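Spent the morning at the Skideo demo floor watching people teach a machine to fold laundry by hand. Notes follow, since several of you asked if I'd finally been converted. 1/12
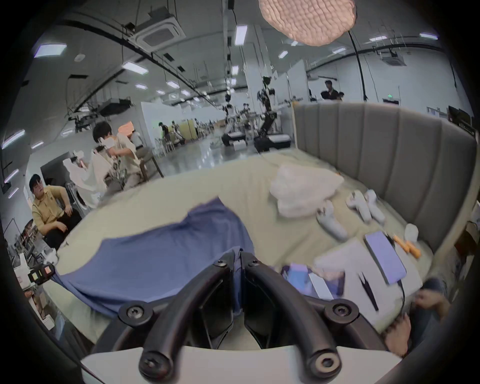

Blue cloth on the practice bed, pinched in the gripper. VR controllers are up by the headboard.

2/ The pitch first. You hold the gripper yourself, do the chore, and the recording becomes the lesson. No arm needed while you're teaching. Cheaper than remote control and much faster per try. That part I believe.

3/ Slide one said 3,936 demonstrations of cloth handling. I asked how many were thrown out. Long pause. Tuncay Oral, who runs the sessions, said the number was "before filtering." OK, so what's the number after filtering?

4/ He didn't have it. I like Tuncay, he answers what he can, but by the afternoon version of the same talk 3,936 had become "nearly 4,000" and nobody on stage mentioned filtering at all.

5/ What bugs me more is what counts as a fold. A person holding the gripper can feel the cloth drag and slow down. The recording gets the motion and the pictures. It doesn't get the reason your wrist slowed down.

6/ Iveta Vaněk at Leblanc has been saying this since February and gets told that more data will fix it. Maybe it will! Show me the curve. I've asked three companies for the curve.

7/ Remote control has the opposite problem. The operator only knows what the robot knows, so the lesson is fair, but it's painfully slow. I tried it at Drirkomell last year and took most of a coffee break to pick up one sock.

8/ So people mix the two, a pile of hand-held recordings plus a smaller pile of remote ones. Fine idea. Skideo says they used 208 remote sessions on top. Why 208? "That's what we had time for." Best answer of the day, and I mean it.

9/ Now the test. They reported 31 trials on cloths the policy hadn't seen. Same bed though. Same sheet, same room, same lights. I don't call that a new situation – I call it a different towel.

10/ Would love to see it in a bedroom somebody sleeps in. Kids' stuff on the covers, a dog, a lamp with a yellow bulb. If it folds there even half the time I'll post an apology and pin it.

11/ To be fair to them: the tool itself is nice. I had a go and was picking up cloth corners within a minute or two, with no training. If you want lots of ordinary people recording chores, that matters, and I've been wrong before about what cheap and plentiful can do.

12/ They're taking it to Festadville next and the poster says "learns any household task from you." Any. Please cross that word out before somebody's aunt buys one.

Adding one since it's come up in replies: no, I don't think the demo was faked. It was a small result with a big poster. Slides aren't public yet, I'll link them if they go up.

30 August 2020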